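Momirley Two-Arm Setup Guide
Section 6: Teaching your first task by hand

By now your arms are bolted down, powered and homed. If they aren't, go back to Section 5, because nothing in this part works on an arm that hasn't been homed. I wrote these steps while teaching my own pair the book-and-backpack task from the Cidness starter list, and I still think it's the best one to begin with (soft bag, floppy book, nothing to break!).

Before you start, put on both Fiore gloves and run the finger check. Open your hands wide, make a fist, open again. The robot hands should follow you the whole way. If a thumb lags, redo the glove calibration now, before you've saved a pile of bad takes.

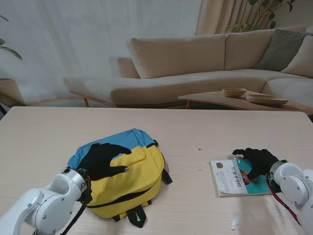

6 min read

1. Lay the backpack flat on the left side of the table and the book on the right. Leave a gap between them so the hands can come down without bumping each other.

2. Hold the foot pedal and lower both hands slowly. I like to rest the left hand on the bag and the right one on the book cover before doing anything else. It gives you a feel for the table height.

3. Tap the pedal twice to start recording. Wait for the beep.

4. Keep the left hand on the bag to steady it and work the zipper with the right. Go slower than feels natural. My first takes were way too fast and the playback was a jerky mess.

5. Slide the book to the table edge, grip it, and put it in the bag.

6. Bring both hands back to the rest pose and tap twice to stop.

Note: Move the bag and the book a little between takes. Turn the book, flop the straps a different way. I saved 29 takes with everything in the same spot one Wednesday and had to toss the lot.

Caution: Don't press down hard on the table. The gloves can't push back at you, so you won't feel it, but the wrist motors will. If the Vestby panel shows a load over 100, lift your hands and let go of the pedal.

Caution: Check where both arm cables run before every session. A strap loop can snag one pretty easily.

How many takes do you need? I got decent playback at 100 and good playback at 200. Save as you go, and when you hit your number, go on to Section 7 to trim the starts and ends.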